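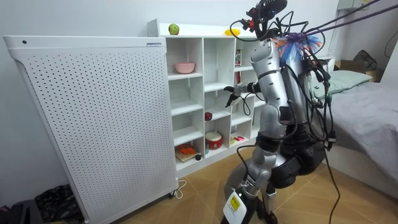 Reaching for a middle compartment in the shelf test, Mon 15 June.

Thread on the shelf work we've been doing at Wameck. The short version: picking the order of approach before picking the grasp helped us more than a better grasp model did.

The task is simple to state. The robot stands in front of an open cubby unit and gets a request like "bring me the bowl." It has to get a gripper into the right compartment, take the item and back out without touching the walls.

Our old method, which we called Doherty, scored every grasp on the object first and then looked for an arm path to the best one. On a table that works fine. In a cubby, the best grasp is often one the wrist can't reach.

So Anca Jitaru flipped it. The new planner, Pirkex, starts with the opening of the compartment. It works out which wrist angles fit through, then scores only the grasps those angles allow.

Setup for this round: one white shelving unit, toy food and household items in the compartments, a few things on top. There's a green apple up there near the left end. The top is the easy case and we keep it in as a baseline.

Each item gets 6 attempts per method, and the items are moved to new compartments between rounds. A wall touch counts as a failure even if the item comes out.

Result: Doherty failed mostly on entry, with the fingers hitting a divider. Pirkex cut those failures a lot. It is slower to plan, typically 3 seconds against 2, and we think most of that can be won back.

What it didn't fix: low compartments. The arm has to fold down and forward at the same time, and cable drag changes how the wrist settles. Emrys Eynon is logging joint error by row so we can see how much of this is planning and how much is hardware.

It also didn't help with thin items lying flat. If the gripper has to come in nearly level with the shelf board, there are very few angles left to score, and sometimes there are none.

Someone asked if we train on the shelf itself. No. The compartment sizes come from the depth data at the start of each run. We tried 5 shelf layouts in February and the planner needed no changes between them.

Next up is the Huden gripper, which has shorter fingers. Same shelf, same items, same scoring. I'll add the table with per-row numbers to this thread when Emrys is done with the logs.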